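Gallery: Countertop Appliances, Break Room Refit
March 13, 2020

This page covers the small appliances chosen for the break room on the second floor of the Rostholm building. The room serves two shifts, and the appliances had to fit on the existing tables without new wiring. Built-in units were ruled out early. The old shelf is gone, and everything now stands at table height.

Captions are short. Purchase details are in the order file under Gajdoš, the supplier for the whole floor. Budget for the room was 3,000, of which about 500 went to cooking appliances.

1. Microwave oven

White countertop model on a white tabletop. The viewing window has rounded corners and perforated metal mesh behind the glass, and a thin red or coral line runs around the raised surround. Controls are in a tall, narrow section to the right of the door, with time shortcuts and a digital display at the top. 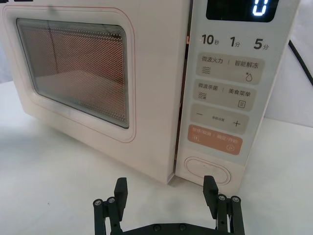
2. Notes on placement and use

Leave the vents clear on all sides. The supply cord goes to the wall outlet directly - no extension cords or power strips. The circuit is shared with the kettle, so run one at a time until the second outlet is in.

Wipe the window and the control panel with a damp cloth and mild soap. Scouring pads scratch the glossy surfaces. Food splashes inside are easier to remove if a bowl of water is heated first.

3. Still to come

The Atus shelving for cups and plates is on order, 12 brackets in total. Lotex will fit the splash panel behind the sink in August. Pictures of both will be added to this page after installation.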